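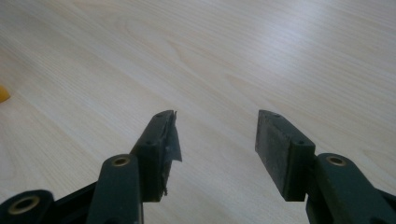

Stedau Tests Light Wood Tabletops, Questions "Wipe-Clean" Promise

PLUNACH - Shoppers looking for a pale wooden table will find plenty of labels this June promising a surface that stays like new. Stedau, a small furniture testing workshop, is not convinced, and on Wednesday it opened its own surface trial to visitors.

The workshop took in 82 tabletops from homes and cafes around Plunach. Every one had been sold as easy care. After a few years of normal use, 15 still had the finish their owners said they had paid for. The others had dull patches, rings or raised grain, mostly near the spot where people sit.

"I have read a lot of care cards, and most of them tell you to use a soft cloth and hope," said Domenica Egger, who runs the trial. "If a table can't take a mug and a damp sponge, the card should say so."

Light wood gets special attention. Wavy grain can hide small marks under a ceiling lamp and show them plainly when daylight comes in low from one side - a point few showrooms bring up. Stedau now checks each top under both kinds of light.

The trial will not name a best finish. Subira Minja, who keeps the records, said nearly 105 hours of wiping and drying had produced "a few decent results and a lot of maybes." She also doubts that a higher price means a tougher top, though the sample is too small to settle it.

Visitors may bring a loose board or table leaf for a free check. The workshop is at 132 Bosstead Road, Plunach, and opens at 10 a.m. on Wednesdays. Full tables cannot be accepted without a booking.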